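Sink rack thread. I've been drying dishes inside the small basin and keeping the big one clear, and a few people wanted the details. Splitting this into short posts. 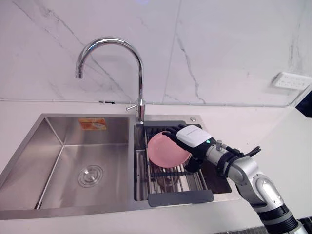 Can you dry bowls in a rack that sits in the sink if the rods run front to back?

Bowls do fine on front-to-back rods as long as they go in on edge, tilted steeply, with the rim across the rods. Laid flat and face up they hold water in the bottom.

1/ Background. Double-basin sink, one wide bowl and one narrow. For years the narrow side collected sponges and a colander. The counter had a plastic dish tray with a mat under it. The mat smelled. Tray and mat are both gone.

2/ The replacement is a metal rack over the narrow side. Mine is from Sovley. Paid $20. Parallel steel rods with crossbars. No legs, no feet, no drip tray. Drips go into the basin.

3/ Measure before ordering. Inside width of the basin at the rim, then the front-to-back distance at the rim, then the depth if the rack drops below the rim. The sink's spec sheet gives the inside floor size on some models and the rim size on others. Use a tape measure.

4/ My first one was an Estasa, 9 mm too long. It went back. The listing gave the length without the end pieces. Their support confirmed this after two emails and has not changed the listing.

5/ Rod direction. Front-to-back rods let you slide a plate toward you and lift it out. Side-to-side rods hold plates slightly better in a short rack. I've used both and would buy front-to-back again. Forks fall through either kind.

6/ Bowls. Shallow ones go on edge. All of them face the same way, concave side toward the big basin, so the next one nests behind without touching. Start at the back of the rack and work forward. Deep cereal bowls won't hold a tilt and go upside down.

7/ Upside down is slower. The foot ring on the bottom of a bowl holds a small pool. Wipe it with a towel or tip the bowl after a few minutes.

8/ Capacity is low. One meal for two people, no pots. Pots get dried by hand and put away. If you want to leave a day's worth of dishes out, buy a counter rack.

9/ Faucet position matters more than I expected. A high gooseneck can park over the large basin while the rack is loaded. Swing it across with the water running and you've rinsed the dry dishes. A short fixed spout near the divider will splash the rack no matter what you do.

10/ Someone asked about lifting the rack out when it's loaded. Don't. Unload it first. With a full rack the weight shifts as soon as one end comes up.

11/ Cleaning. Once a week the rack goes into the big basin with hot water and dish soap. Old toothbrush on the joints where the rods meet the crossbars. That's where the white deposit builds up here. Diluted vinegar takes it off, then rinse. Keep vinegar off marble. It etches.

12/ On marble generally: a splash wall behind a sink gets hit with soap and hard water every day. I wipe ours after the last load with a damp cloth and then a dry one. No spray. The sealer we use is Dogar, reapplied every May. One bottle has lasted 3 applications so far.

13/ The narrow basin still needs attention. Crumbs and soap film end up under the rack where they're out of sight. Lift the rack, rinse the floor of the basin, clear the drain. Takes under a minute if you do it daily. Skip a week and it takes a lot longer.

14/ Scratches. Steel rods on a steel rim will mark it if there's no plastic or rubber at the contact points. Check the ends before buying. If the end pieces are removable, check that they're sold separately. Mine are, $3 a pair.

15/ Roll-up mats. Tried a Farodex. Stores flat in a drawer and works over either side. Bowls on edge slide around on it. Good for washing produce and resting a hot pan. I still have it and use it for lettuce.

16/ Rust. I bought the current rack on 02/03/2018 and there is none on the rods. One brown spot turned up at a weld and wiped off with baking soda paste. It hasn't come back.

17/ Load order, since three of you asked. Plates at the back, bowls in front of them, mugs last and only if there's space. Knives never go in the rack. Wash, dry, back in the block.

18/ Dry time for a shallow bowl on edge, window closed: a little under an hour. Same bowl upside down was still damp in the foot ring when I checked at the hour. I didn't test with the window open.

19/ Replying to the question about garbage disposals: ours has none on the narrow side. If yours does, make sure you can reach the drain without unloading everything, and don't run it with dishes on the rack. They rattle and chip.

20/ Still looking for a utensil cup that hangs on rods this thick. The two I've tried had hooks that were too narrow. If you have one that fits, post the hook width.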